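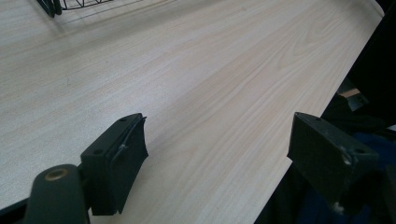 **Music copyist and session librarian, Vulwood (fixed term)**

Vulwood records orchestral and small-ensemble music for television drama. We need a copyist to prepare parts for the second series of *Kozłowski*, scored by Ea Grímsdóttir. Work begins in February and runs until the last cue is delivered.

The score is expected to come to 136 cues. Most are under two minutes. The composer writes in short score, partly by hand, and marks tempo changes against timecode. Orchestration is done by Cristóbal Daza, who will pass full scores to you as notation files.

**Duties**

- Extract, lay out and proof parts for strings, two horns, harp and bass clarinet
- Check bar numbers and click maps against the current picture edit
- Reissue parts after recuts, with revision letters on every page
- Print and tape parts, and set the stands before the 9:30 a.m. downbeat
- Attend all recording sessions and log corrections made on the floor
- Return a clean, corrected set to the library after each block

**Requirements**

- At least 3 screen credits as copyist, assistant orchestrator or music librarian
- Fluent reading of alto and tenor clefs and of transposing parts
- Working knowledge of one major notation program, including linked parts and house style templates
- Ability to turn around a revised cue overnight

Experience with harp pedal markings is useful. Conducting experience is not needed.

**Terms**

Paid by the page for copying and by the session for attendance. Rates are sent on request. Overnight revisions are paid at time and a half. You may copy from home, but sessions are on site.

**To apply**

Send a résumé, one full score page and the matching horn part to Aniela Rutkowska, music department, Vulwood. PDF only. Shortlisted applicants will be given a paid test cue with deliberate errors in it. Questions about software go to Nighat Memon at the same office.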